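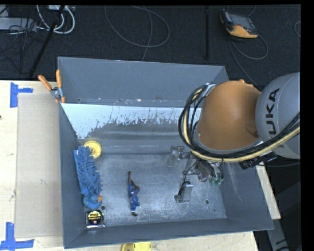

A KUKA arm reaching over a gray bin on a wooden tabletop.

Thibault Boyer has been refitting snooker and pool tables for 20 years, and he begins the conversation by correcting a term. The green surface is cloth, he says, and felt is a different material. Felt is pressed. Billiard cloth is woven from worsted or napped wool, and the way it is woven decides most of what a player notices about it.

Boyer runs the table crew at Grultside, the hall that hosts the Navaratnam Open each October. The event has a field of 64 and uses five tables, all of which are stripped and recovered before the first round. He starts work at 6 a.m. and does not let players on until the following day.

"The cloth has to settle," he says. "You stretch it, you staple it, and overnight it gives a little. If somebody plays on it right away, the first hour tells them nothing useful about the second."

The slate comes first. Each pool table at Grultside has a bed in three pieces, and the seams are filled and scraped flat before any cloth goes on. Boyer checks level with a machinist's level at the center and near each pocket, first lengthwise and then across. He adjusts with thin shims under the slate and leaves the feet alone once the frame is true.

"People want to turn the feet because they can reach them," he says. "Then the frame twists and you have two problems."

He stretches the cloth harder along its length than across it. Uneven tension shows up as drift on slow shots, and players often blame the level. When he gets a complaint of that kind he rolls a ball at low speed along the same line in both directions. If it drifts toward the same rail both times, he looks at the slate. If it changes sides, he looks at the ball, and then at the cloth.

Rails take longer than the bed. The cushions are glued to a wooden backing, and the height of the nose sets how the cue ball comes off. Too low, and a hard shot will hop. Too high, and the ball is pressed down into the cloth and comes off dead. Boyer measures the nose at both ends and the middle of every rail and writes the readings in a notebook, table by table.

Last season's readings caused an argument. Table 4 had been playing short on three-rail kicks, and several players asked for it to be taken off the streaming schedule. Boyer found one end rail slightly low, with two of its bolts under the torque he had set.

"It was my rail, so it was my mistake," he says. "I had checked the bolts before the cloth went on and not after. Now I do both."

The repair was made between sessions and the table stayed in use. Whether it should have is a question he leaves to the tournament director. Two matches had been finished on it by then, and the results stood.

Fresh cloth is slick. For the first day or so the ball slides farther before it begins to roll, so draw shots come back more than expected and bank shots open up. Players who arrive from league rooms with worn cloth tend to overrun position. Boyer has heard every request for a remedy, including brushing chalk into the surface, and refuses them all.

"Humidity does more than I can," he says. "Fill the room with spectators and by the evening session the tables have slowed down. I can't tune for that. I can only make sure they all slow down together."

He vacuums each bed after the last match and wipes it with a barely damp cloth. The balls are cleaned every session. A dirty cue ball grips the object ball at contact and throws it off line, and he considers that the most common cause of misses that players describe as a bad roll.

A full recover with new rail cloth costs 1675 dollars per table at his shop, Guvside, including labor. Home customers can expect the work to last for years with regular brushing. Tournament cloth is replaced after every event, and the used pieces go to the practice room upstairs, where the smaller tables can be covered from what is left.

Boyer played in the Trimadano league until his shoulder made the break shot difficult. He still hits a few racks on each table before signing it off, mostly slow safeties and long shots along the rail.

"I'm not a good player now," he says. "For testing I only need to hit the same shot twice."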